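Moved the laundry into the small room off the back hall in June, and most of the notes I kept were on scraps of cardboard. Writing them up now so the cardboard can go in the recycling.

## Spin speed and load size

The old machine was a top loader and forgave everything. A front loader spins on a horizontal axis, so an uneven load gets lifted and dropped once per revolution. At low speed the drum can redistribute it. At full speed it can't, and the controller either drops the spin or gives up and leaves you with heavy, dripping towels.

My worst results came from small loads. One bath mat on its own failed every time I tried it. The same mat with two towels of similar weight spun out fine. Jeans behave if there are at least two pairs. A doona cover will swallow everything else in the load and turn into a ball, so I button it up before it goes in.

The practical rule I ended up with is to fill the drum loosely to the point where a hand still fits flat on top of the clothes. Less than a third full and the balance suffers. Packed tight and the water doesn't get through to the middle.

## Detergent

I was using far too much. The scoop that comes in the Tanetti powder is sized for a full load of badly soiled work clothes in hard water, and the water in Davbridge is soft. I cut the dose in half, then cut it again a little, and stopped when collars began to come out grey. I went back up one step and stayed there.

Signs of overdosing, in the order I noticed them:

- towels stiff on the line even on a windy day
- a slippery film in the folds of the door seal
- suds still on the glass in the last rinse
- the rinse phase adding time to itself

All of these cleared up within a couple of weeks. Running one empty hot cycle with no detergent helped with the film.

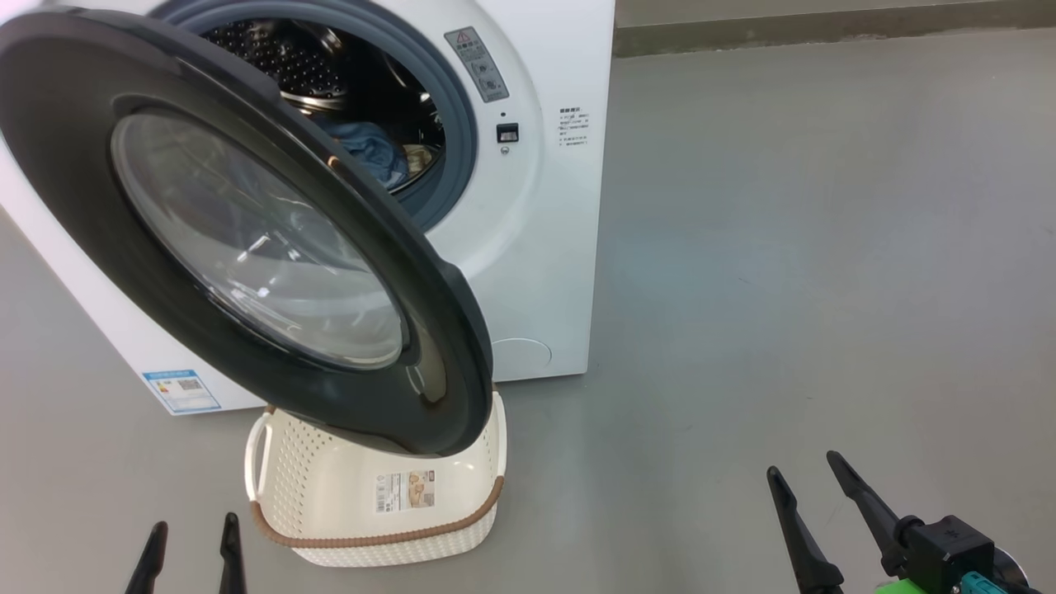 Unloading is the other place where I had bad habits. Small items stay behind. They cling to the top of the drum after a fast spin, or they sit in the fold of the seal at the bottom where you can't see them from standing height. I now give the drum one full turn by hand, then run two fingers around the seal. It takes nearly 30 seconds and has ended the problem of a single forgotten sock dyeing the next load of whites.

After that the door stays open. I had been closing it out of tidiness, and the room began to smell like a wet dog by the second day. With the door ajar and the detergent drawer pulled out, the smell hasn't come back. If you have small kids or a cat, check the drum before every start.

## Temperature

Most things go in at 30 degrees. Sheets, tea towels and anything from the gym go hotter. I ran the same set of tea towels on cold for 11 washes to see whether it mattered, and by the end they smelled sour as soon as they got damp. One hot wash fixed them. Cold is fine for colours that are only a bit worn, but it won't shift cooking oil.

## Levelling

A front loader that walks is almost always out of level or rocking on one foot. Push down on opposite corners of the top. If it moves, one foot isn't carrying load. Wind that foot down until the rocking stops, check with a spirit level in both directions, then tighten the lock nut up against the body. The lock nuts on mine took a 14 mm spanner, but I've seen other sizes, so measure first.

I bought a set of Iswood rubber feet before doing any of this and they made the vibration worse. They're under the shelf now — free to anyone who wants them.

## Still to do

- Replace the inlet hose on the cold side. The fitting weeps slightly when the tap is first opened.
- Put up the Tangen drying rack, which needs a stud and I have only found one so far.
- Clean the pump filter again. Last time it had 2 coins and a hair tie in it. Keep a shallow tray and an old towel handy, as there's always more water behind that cap than you expect.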